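About Oresska

Oresska compiles and publishes statistics on household spending, wages and consumer prices. Our database covers 192 countries and territories and is used by libraries, lenders, newsrooms and public offices.
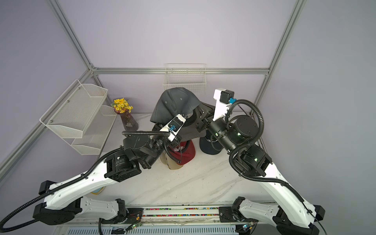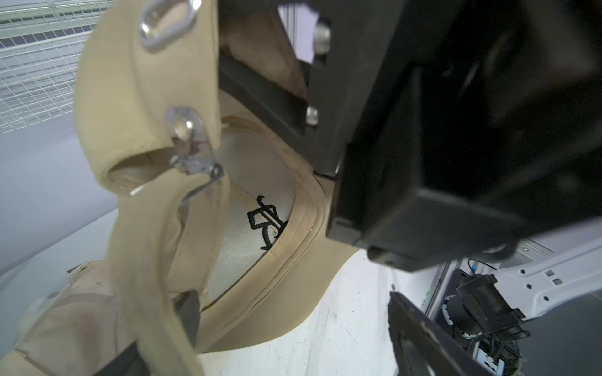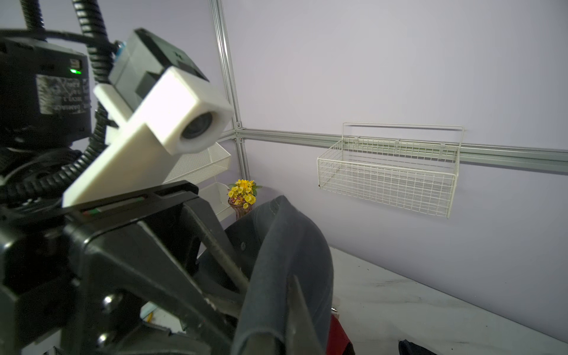 The company was formed through the merger of Geerts, a publisher of price tables, and Nokel, a survey firm. Both archives have been converted to a single format and can be searched by country, year and topic.

How our data is produced

Figures are taken from national statistical offices, central banks and our own household survey, Wandance. The survey is carried out each May in 15 countries. Respondents report income before tax, rent or mortgage payments, and spending in seven categories. Results are weighted by age, region and household size.

Each published table states its source, reference period, sample size and date of last revision. Groups with fewer than 200 respondents are not shown separately — they are merged with the next larger group and marked with a footnote. Amounts are given in local currency and in U.S. dollars at the average exchange rate for the reference year. Income brackets are not adjusted for inflation unless the table title says so.

Access

Summary tables are free to view. Full tables, survey questionnaires and weighting notes require an account. Corrections are listed on the revisions page and applied to all file formats at the same time.

Page last updated: January 20, 2018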